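Ticket: Hum in left speaker, Kollau meeting hall
Opened by: Dela Akolgo
Status: Open

15th March, Dela: Hello Orysia, and thank you again for being so patient with us. The hum is back, and it only bothers the left speaker. I've swapped the Nornetti amp's inputs, tried a different outlet, and turned off the hall lights in case the dimmer was to blame. No change.

Orysia Onyshchenko, Kushnir Audio: Hi Dela, never a bother! Could you unplug the 30-foot speaker lead and try the short one from the cupboard, with the volume at 4?

Dela: Well, bless you, it's quiet as a mouse on the short lead. We'd still love the long one back before the Drultham choir visits.
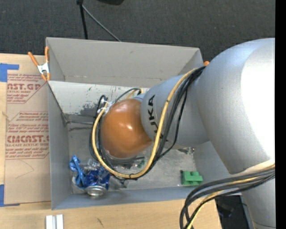 Orysia: I'll mail you a new long lead, no charge, and please don't coil the old one up for a spare. When you run the new one, keep it away from the power cords and don't pull it tight at the amp. Let it hang in a nice easy loop with one small tie at the lowest part, like that bundle of black cables. Then play something gentle for a few minutes and let me know how it sounds.

Contact Kushnir Audio Support | © Kushnir Audio | Back to top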